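Filed under: Daily pages, Moving house

May, late, kitchen floor

Writing this on the floor with my back against the oven. Chairs are all in the truck. Or they were, I think two got left at Todora with the lamp and the good colander. Will call tomorrow. Or not. It was a cheap lamp.

Up at 4 this morning. Didn't need to be. Lay there going over boxes in my head and then gave up and taped the last of the books in my pajamas. Books are the worst. Why do I own a 1,089 page history of canals. Have read the first chapter twice. Packed it anyway.

Drive to Hjaltested was fine until the bridge, then one lane and a lot of trucks and a man in a vest waving at us like we could go any slower. Ate a whole sleeve of crackers. The fern rode up front with the seat belt on and lost half its leaves regardless. Rain for the last bit, of course – the mattress got the worst of it, propped up in the hall now with a towel under it.

The new place smells like somebody else's soup. Not bad soup. Just not mine. Opened every window and then the wind slammed the bathroom door so hard the mirror jumped. Kitchen is smaller than I remebered. The hall is longer. No idea how I got both of those wrong, I walked through it twice. There's a pantry though! Real shelves, and a hook behind the door where I've hung my coat already.

Deposit was 300 more than they said on the phone. Argued a bit, not well. Paid it. Want to stop thinking about that so am writing it down and leaving it here.

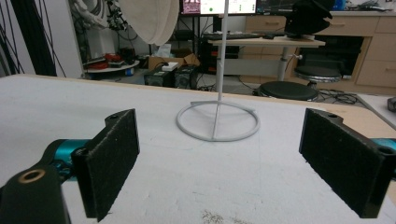
Evening, same floor

Pizza from the corner. Ate it out of the box with the roll of paper towels as a table. The Godum kettle works, the stove doesn't, or I haven't figured out the knob. Somebody upstairs is practicing scales on something, a clarinet maybe, and keeps tripping on the same note. I started waiting for it.

Walked down to the water before dark. Around 35 minutes there and back, slow, shoes still wet from unloading. The bakery is shut for the week, sign in the window. A dog followed me to the post office and then changed its mind. I thought I'd feel something big, looking at it all, and mostly I wanted socks.

Missed the old street for a second coming back up the hill. The porch light that buzzed, the neighbors' radio. Then needed to find the bag with teh toothbrush in it and forgot.

To do: stove, bulbs, key for the back door, change adress at the bank, find socks. Bed is a sleeping bag tonight. Going now, my hand hurts.

Recent entries
- Boxes, boxes, tape
- Last walk around Todora
- The fern is not well
- Two nights in Priltatthorpe
- Things I gave away and want back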